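Papers > Housing and Interiors > Section 3

3. Corners, Sills and the Space Beside the Cabinet
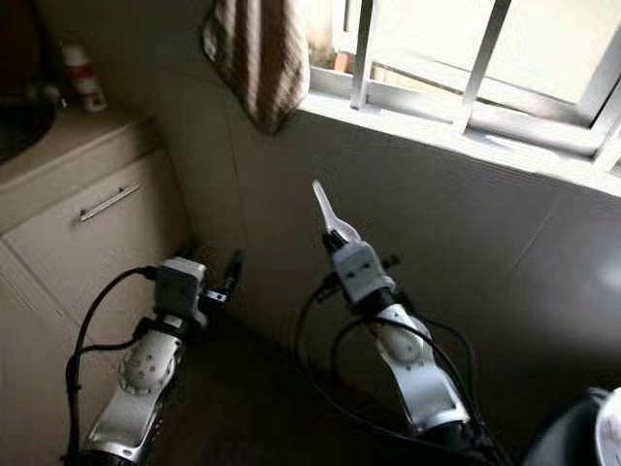
Figure 3. Room corner with a light beige cabinet, a pale gray wall and a barred window.

3.1 Why corners were treated separately

In the first round of visits, carried out in March, the Grendanthorpe survey recorded each room as a single unit. Storage, seating and open floor were entered on one sheet, and the corners were folded into whichever wall was longer. This gave a fair picture of large rooms but a poor one of small rooms, where a corner may be the only part of the floor that is not in daily use. Garba and Dauda raised the problem after the first round, and the sheet was changed so that every corner had its own entry.

The revised sheet asks for the wall color, the type of window if there is one, the nearest piece of storage, and the light on the floor. A corner is entered as "dim" if the fieldworker would want a lamp on to look for a dropped coin. This is a loose test, but Onuoha and Okeke, working separately on the same rooms, disagreed on only two entries.

In total, 327 corners were entered. Of these, 15 were left out of the later tables because the household was in the middle of moving and the furniture had no settled place.

3.2 Cabinets near corners

The most common item of storage near a corner was a low or mid-height cabinet with a plain front. Figure 3 is typical in this respect. The door is smooth, and a slim silver bar handle sits near the top, slightly tilted. Tilted handles were noted often enough during the visits that we added a line for them. Residents rarely mentioned a tilted handle unless asked. When asked, most said they had stopped seeing it, and a few tightened it while the fieldworker was still in the room.

The gap between a cabinet and the side wall mattered more to residents than the cabinet itself. Where the gap was too narrow for a hand, it collected paper, clips and dust. Where it was wide enough for a broom, it usually held one. Residents in the Olaniyan blocks described the gap as part of the cabinet and cleaned it on the same day. Residents in the Braltus blocks more often described it as part of the floor.

3.3 Windows and bars

Barred windows were recorded mainly on lower stories. Bars reduce the light that reaches the floor directly under the sill, and the effect is stronger when the wall is shaded from outside. The corner in Figure 3 was dimly lit, with shadow on the floor below the window, and was entered as dim. Pale walls helped less than we had expected. Several residents had repainted in a lighter color to brighten a corner and reported little change at floor level, although the upper wall looked better to them.

Sills above such corners were used for small things that needed to be at hand, such as keys, a cup or a phone on charge. The floor beneath was used for things that did not need to be found quickly. Briggs has suggested that the height of the sill decides this more than the light does. Our entries do not settle the question, as sill height was measured only in the Tritier blocks.

3.4 Limits of the corner entries

The sheet takes no account of season. All visits in the second round were made in daylight, and the fieldworkers did not move furniture, so anything fully behind a cabinet went unrecorded. Cabinet contents were outside the survey and are discussed only where a resident brought them up. The entries on tilted handles began partway through the second round and should not be read as a rate for the whole set.

Contact | Copyright | Back to top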